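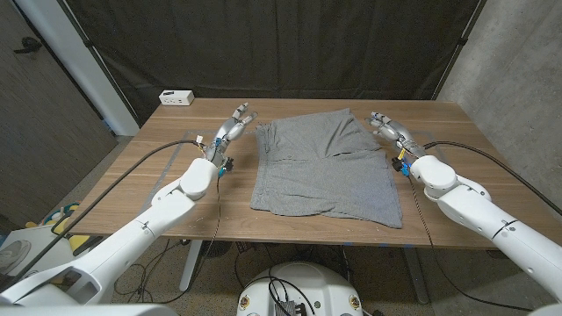 Gray garment on the table, one hand toward each top corner.

House rules for soft things, second attempt
January 9, 2023

The Skadon handling rules have been revised. Those of you who remember the old version will know that it covered rigid parts in great depth, gave boxes a chapter, and dealt with cloth in a single sentence telling operators to "use judgment." We used judgment. We used so much of it that by the end of June we had several house styles of folding, all of them called standard by the person who preferred them.

The draft went out for comment and came back with 141 remarks, a good share of them about the word "flat." I have now read them all. I can report that people who will sign off on a network diagram without blinking will go three rounds over whether a sleeve can be said to be flat if one part of it is lying on another part of it. The new text says "flat enough that the operator can point to the edge," and I would ask everyone to let it rest there.

What follows covers the parts that changed. The full text is in the binder at Vurkgate and in the shared folder, and the two are supposed to match. Where they don't, the folder wins, whatever the binder has to say about it.

Starting conditions

The old rules let you begin a run with the garment "in a natural position." Garments have no natural position. They have the position they were dropped in. Rule 1 now asks for the start to be written down as one of a short set of terms: laid flat, folded once, folded more than once, bunched, or other. "Other" needs a line of explanation. Please write the line. "See video" is a way of asking a colleague to do your job on their lunch break.

Rule 2 concerns contact. A run counts as started when a hand first touches the fabric, and everything before that is setup. This sounds obvious, and it was obvious in a different way to each person who logged runs last year. Some of us started the clock when the arms moved and some when the cloth did. One set of notes starts when the operator sat down.

We also ask that you log the kind of contact. Pressing, pinching and dragging are separate entries. A thumb pushing into a gathered cuff is a press, even if you had every intention of making it a pinch. Intentions go in the comments field, where they can be read in private. 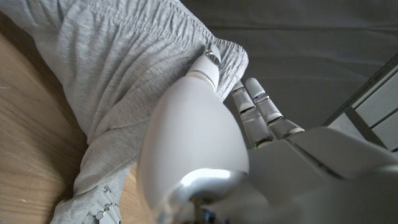
Splitting contact into kinds is fine on paper, one reader wrote in, but the form gives you a single box, and a real run can go from press to drag and back again before you have found the right menu. The same reader asked that the form accept a sequence, and added that if it didn't, people would pick whichever entry came first in the list and the lab would end up with a very impressive record of dragging.

We checked, and we do have a very impressive record of dragging. Out of nearly 3079 logged contacts in the old project folder, far too many carry whatever the menu offered first. The form will take a sequence from now on, in order, with no need to time each step. If you can't tell which kind of contact it was, there is an "unclear" entry. Using it will not be held against you, and an honest pile of unclears is worth more to the people downstream than tidy guesswork.

Naming things

Left and right are the robot's. I had hoped this could be one line, and for robots it is the usual habit, but the draft drew several thoughtful paragraphs in defense of the operator's left. The argument is that the operator is the one typing. It's a decent argument. The answer is still the robot's left, as seen from the robot, with no exceptions for people who stand on the far side of the table.

For the fingers, the old notes are a small museum of invention. We have found "pointer," "first long one," "outside finger" and, for one whole stretch of a log, "Paul." Paul was the name of a test routine and had somehow moved into the hand. If you meet Paul in an old record, don't correct it. Flag it and keep reading. 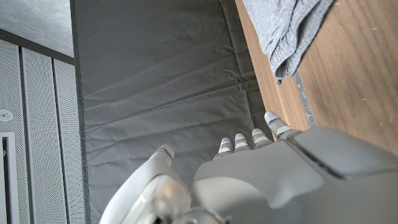
Digit names now follow the hand's own build order, thumb first, and a sketch of each hand goes on the inside cover of the station log. You may refer to a marking if it can be seen from the wrist view, and you should say which digit it belongs to in the same breath. The need for this is easy to show. On the hand in the wrist view here, there is a thin blue band near the end of the thumb and a thin blue stripe at the tip of the largest finger, so a note that reads "blue tip caught" has told us almost nothing and sounded sure of itself while doing it. "Thumb, blue band" takes a second longer to type. The same goes for surfaces: say "mat" or "wood," never "the surface," and if the cloth is on one and the hand is over the other, say both.

Work area and crossing arms

Tape marks on the table are now part of the setup and not decoration. If the outline has lifted or shifted, lay it again before the next run and put a note in the log, so that whoever compares the sessions later isn't left to wonder why everything moved over by the width of a thumb. Old tape comes off when new tape goes on. A table with two outlines has two work areas, and sooner or later someone will use the wrong one with complete confidence.

Crossing arms drew more worry than anything else in the draft. A number of you wanted it banned. Zemireck, whose checklist we borrowed from shamelessly, permits it, and we've gone along with them on terms: one arm may pass over the other while the lower hand is holding or pressing cloth, provided the upper hand stays clear of it and the operator has the stop within reach. Within reach means without standing up. It doesn't mean within reach of a helpful colleague who has just stepped out for coffee.

Log every crossing, including the dull ones. The dull ones are how we'll learn whether the rule is too strict, and I'm told by several correspondents that it is.

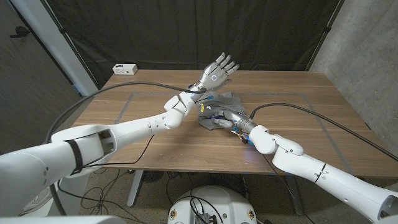 Ending a run

Rule 9 is new. A run ends when both hands have let go of the cloth and moved clear of it. It does not end when the result looks good. There was a fondness last year for stopping at the best moment, the way people put down a camera just before the dog runs off with the sandwich, and the records are a little too flattering as a result.

If the cloth slumps after release, the slump is part of the result. If you reach in and straighten it, that is an assist, and it goes in the box marked "assist." The box has been on the form from the beginning. It is in excellent condition.

Comments on this version go to the usual address. Please put the rule number in the subject line. Remarks about the word "flat" will be kept on file.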